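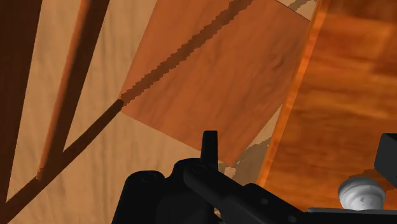
A square wooden board, turned at an angle.

How to Bring a Neglected Cutting Board Back to Life

By Kanyarat Boonchu

My kitchen has one good cutting board, and for most of last year it looked like something you'd find under a dock. It had gone gray in the middle and fuzzy at the corners, and it smelled of every onion I have ever been cross with. I had been meaning to oil it since I bought it. I own the oil. The oil has moved house with me.

If your board is in a similar state, set aside a Sunday. The work itself is short and the waiting is long, so you can call the whole day "woodworking" and do very little of it.

What you'll need

Sandpaper in three grits: 80, 150 and 220
A sanding block, or a scrap of wood that's willing to be one
Coarse salt and half a lemon
Food-grade mineral oil
A little beeswax, if you want the fancy finish
Clean cotton rags (an old T-shirt, preferably someone else's)
A cooling rack or two strips of wood to stand the board on

Leave the olive oil in the cupboard. Cooking oils go rancid in the wood, and you'll spend the summer wondering what died. Linseed oil from the hardware store is another one to skip unless the label says it's safe for food. Plenty of those have dryers mixed in that don't belong under a tomato.

Step 1: Check whether it's worth saving

Lay the board on a flat counter and press on the corners. A slight rock can be sanded out or ignored. I ignore mine and put a damp dishcloth underneath, which cures the rocking and makes me look like I went to culinary school.

Then look for cracks. A hairline at the end of the board is fine to live with for a while. A split you can get a fingernail into is collecting chicken juice, and that board should go and be a plant stand. Black spots that go deep into the wood mean the same thing. I know it was a wedding present. The plant will be grateful.

Step 2: Clean it properly

Scatter the salt over the surface and scrub it with the cut side of the lemon, pressing hard enough to feel slightly foolish. Do both faces and the edges. Leave the sludge on for ten minutes, scrape it off, then wash the board with hot water and dish soap and rinse it well.

Stand it on its edge to dry. Leave it overnight. I realize this turns your Sunday into a Saturday night and a Sunday, and I should have said so at the top.

Do not put it on the radiator to hurry things along. My neighbor Sombat Klinhom did this with a lovely piece of maple and now owns a lovely maple salad bowl.

Step 3: Sand

Go outside, or accept that your toaster will be dusty until spring. Start with the 80 grit and sand along the grain, using long, even strokes and the whole length of the board. Sanding across the grain leaves scratches that you'll only see once the oil is on, at which point they will be all you can see.

Keep going until the gray is gone and the worst knife marks have softened. They don't all have to disappear. If you chase every last one you'll end up with a very smooth coaster. Move to the 150, then the 220, wiping off the dust each time you change paper. Take the sharp edges down a little as you go.

People online will tell you to carry on up to 1000 grit. You can. It feels like glass, it takes oil badly, and the first carrot undoes it.

Step 4: Raise the grain

Wipe the board all over with a damp rag and let it dry for a couple of hours. It'll come up furry again, and you'll feel betrayed. This is supposed to happen. A light pass with the 220 takes the fuzz off, and it mostly stays off after that. Skip this step and the fuzz will turn up after your first wash, when you've already told people how well it went.

Step 5: Oil it

Pour a puddle of oil in the middle and push it around with a rag until every surface is shiny. Do the end grain twice. It drinks like my uncle. Set the board on the rack so the underside gets air too, since oiling one face only is a good way to make the thing curl.

Wait three hours, wipe off whatever is still sitting on top, and do it again. A very dry board may want four or five coats. It has had enough when the oil sits there looking bored.

Lay your oily rags out flat to dry before you throw them away. Mineral oil is well behaved about this, but some other finishing oils can heat up and catch fire in a crumpled rag, and it's a habit worth having.

Step 6: Wax, if you're feeling grand

Melt one part beeswax into four parts mineral oil in a jar standing in a pan of warm water. Let it cool until it's the texture of shoe polish. Rub a thin layer over the board, leave it for an hour, and buff it with a clean rag until it stops feeling sticky. Use a jar you never want back.

Keeping it that way

Wash by hand, dry right away, and store it on its edge. Oil it once a month, or whenever water stops beading and soaks in. The dishwasher will undo everything you did today in one cycle, and it will do so on the eco setting.

I wrote "oil board" on the calendar for the first of every month. So far I've done September.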